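Feltard Bathroom Furniture — Customer Help
Ticket: mirror cabinet shelves, bottles sliding forward
Status: open
Opened by: Danai Stamatopoulos
Opened on: September 22, 2023

Hello there, and thank you in advance for reading all of this, I do tend to go on a bit.

We have your mirror cabinet, the white one with the open shelves on the left and the mirror on the right, hung above the matching vanity unit in the small bathroom at our place in Felitstead. It went up in April and we have been very fond of it. My trouble is with the open shelves. Whatever I stand on them creeps towards the front over a few days, and twice now I have come in to find something in the basin. The first time it was only a bar of soap, but the second time it was a full bottle of Peltik hair oil, and you can imagine the cleaning up (the oil got right into the overflow!).

I have tried pushing things to the back every evening, and I have tried putting the heavier ones lowest down. They still come forward. You can see how near the lip the bottles stand, the tall white one and the purple can both.

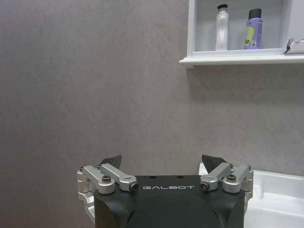
Oskari Lappalainen: Thank you, Danai, and please don't worry about the length, it helps. A shelf that lets things creep is nearly always leaning out from the wall a little at the top. Could you lay a small spirit level on one of the shelves, front to back, and tell me which way the bubble goes? Then take everything off, put your hand flat under the cabinet and push gently upwards. If it lifts at all, the hanging rail isn't seated. Please leave the glass things off until we've sorted it.

Danai Stamatopoulos: Well, I borrowed a level from my brother-in-law and you were quite right, the bubble goes towards the wall, so the front is low. It's a small lean but it is there on all three shelves. The cabinet lifts too — 3 mm when I held a ruler beside it.

I should say that our wall isn't a smooth one. It has a sort of plastery texture to it, and Mr Nieminen, who fitted everything, did remark at the time that the top edge didn't want to sit tight.
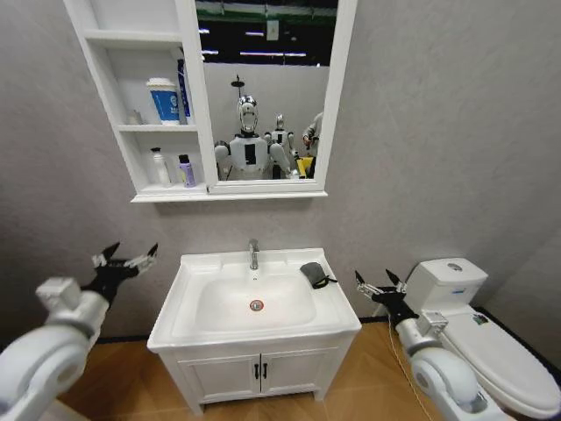
He put in two wall plugs and used the screws from your packet, and he thought they felt a touch short. I still have the spare ones in an envelope and they measure 40 mm, if that tells you anything. Would longer ones pull the rail in, or would I be better off with packing behind the bottom edge? I'd so much like to avoid fresh holes if there is a way round it, as the wall was only painted this year. The vanity underneath is fine, by the way, the doors hang straight and the basin drains nicely, so it is only the top piece I'm asking after.

Oskari Lappalainen: Packing at the bottom would tip it out further, so please don't do that one. I'm posting you a set of longer screws and the two rail clips, no charge. Same holes, no drilling. Once they're in, check the level again before anything goes back up, and write to me on this ticket with what it says.

Danai Stamatopoulos: Lovely, thank you. I'll keep the oil in the bedroom until the clips arrive.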